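Home | Explore | Our World | Quizzes | For Teachers

What happens when neighbouring countries fall out?
By Areti Raptis

Have you ever fallen out with someone who lives next door? Now imagine that next door is a whole country! Two countries that share a border have to find a way to get along, because neither of them can pack up and move.

Let's make up two countries and call them Prillero and Phetsri. The border between them is 382 kilometres long, and right across the middle of it runs a river called the Clirik. Farmers on both sides need its water. One dry summer, Prillero builds a dam. Phetsri's fields turn brown and its people are furious. What can they do?
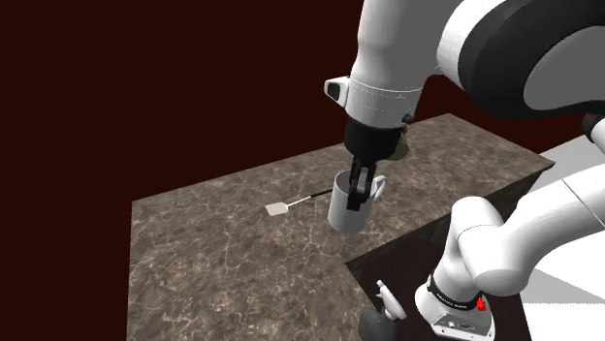
First, they can talk. Every country has people called diplomats, and their job is brilliant – they spend their days speaking to other countries! A diplomat who lives and works abroad for their country is called an ambassador, and the building where they work is an embassy. If Phetsri is cross, it can ask Prillero's ambassador to come in and explain. That is a serious telling-off, even if everyone stays very polite.

If talking goes well, the two sides may write a treaty. A treaty is a promise between countries, and it can be as short as 3 pages or longer than 200! Ours might say how much water each country can take, and who checks.

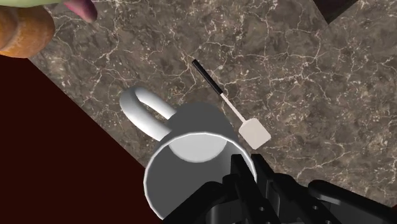
A white mug on a marble worktop.

But what if they still can't agree? Then they can ask a third country to help. We'll call ours Pokon. Pokon doesn't use the river, so both sides might trust it to be fair. Helping like this is called mediation (say it: mee-dee-AY-shun).

Sometimes leaders blame the country next door for problems that began at home. It's an old trick, so good reporters ask questions on both sides of the border and compare the answers. You can do the same when you hear a news story!

Try it yourself: draw a map of the Clirik, split into two teams and write your own treaty. Which side gave up the most?

We use cookies to remember your settings. Accept | Find out more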